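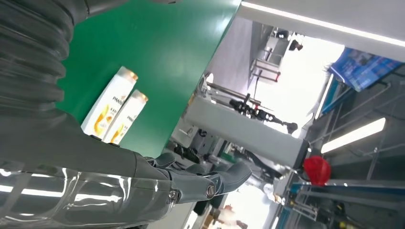

Households in Ellitz will be able to bring their soft plastic to a permanent collection point from January 2021. The new service is operated by Bernier, the family company which has sorted paper and cardboard for the district for many years, and it replaces the trial that was held at the old dairy on Staltance Road. Soft plastic is a material that people find difficult to recognise, and during the trial many residents asked for help with it. Shine alone is a poor guide. The grey casing in the photograph has white highlights and dark reflections, and from looking only it is hard to say if this is a clear film or a glossy coating. At home the same doubt arises with magazine covers, gift paper and the inside of a biscuit packet. Staff at the collection point will therefore keep a sample board on the counter, where each kind of film can be touched and compared.

During the trial, residents delivered 1678 kilograms of soft plastic, and the greater part of it was suitable for recycling. The best material was bread bags, the wrap from toilet paper and the large sheets which come around mattresses and furniture. The most frequent problem was food. A cheese packet with a little grease inside can spoil the bag in which it travels, and the sorters then have to put the whole bag aside.

"We learned a lot from the people who came to the dairy," said Stela Tudose, who is responsible for collections at Bernier. "They wished to do it correctly and they were sometimes disappointed when we gave something back to them. For this reason we have written the list again in ordinary words, and we have taken away all the codes and triangles from the first page."

The new list is printed on one sheet and will be delivered to every letterbox together with the rates notice. It is also available in large print from the library desk. Residents are kindly asked to shake crumbs out of the bags, to remove paper labels where they come off easily, and to pack everything inside one bigger clear bag. Film does not need to be washed with soap. When it has been rinsed, it must be dried before it is packed, as damp film starts to smell within a few days and it is unpleasant for the colleagues who open it.

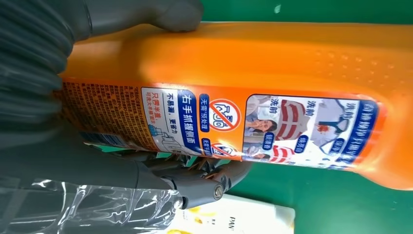 Where does the film go after it is collected?

It is pressed into bales in the Bernier yard and sent by truck to the Bakhtiari works, where it is shredded, melted and formed into garden edging and fence posts.

Bakhtiari has agreed to take all the clean film from Ellitz for a period of two years. The works prefer clear film, which gives a paler colour in the finished product, but coloured film is also accepted and is used for the dark posts. The first 200 posts will come back to the town and will be placed along the walking track behind the sports oval, where the old timber fence has been in poor condition since the floods. The council's parks crew will install them in June, when the ground is softer.

Some items cannot be accepted at the counter. Cling wrap that has touched raw meat must go into the general rubbish, and the same rule is valid for nappies, medical packaging and any bag labelled as compostable. Compostable bags look very similar to ordinary ones, but they weaken the posts when they are melted together. Hard plastic such as bottles, tubs and trays continues to go into the yellow-lidded bin at the kerb, and nothing changes in that service.

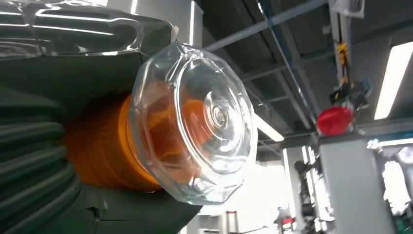 Farmers who wish to bring silage wrap or the netting from hay bales should telephone before they load the trailer. This material is heavy and often carries soil, so it is weighed and stored separately, and there is a small charge for it. Shops and cafes may use the counter free of charge up to one full bag per visit.

The collection point is situated at 13 Staltance Road, beside the weighbridge, and the entrance is through the side gate. Parking is possible in front of the shed for the time of unloading. For residents who have no car, the library will keep a collection bag behind the desk, and Bernier will empty it when its driver comes for the cardboard.

School classes are welcome to visit the yard and to see the baling press from the viewing platform. Closed shoes are necessary for all visitors. Teachers who are interested can write to Stela Tudose at the Bernier office, and she will also answer enquiries from the media and arrange interviews on request.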